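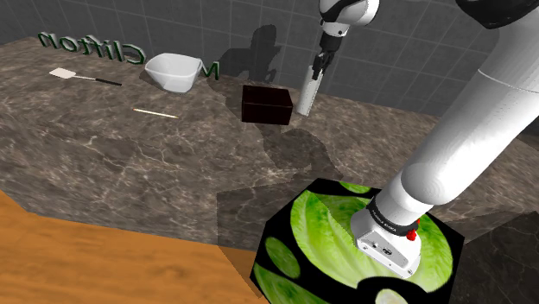

How does the Widach laboratory decide which gripper to buy? Each candidate is first run in simulation, on the same kitchen counter tasks and with the same arm controller.

The Plustbridge and Vavbridge two-fingered models each completed 2000 trial grasps before the November review. Vavbridge dropped the object 400 times, Plustbridge 654. Tests on hardware will be limited to 3 object types, with thin utensils left for a later round.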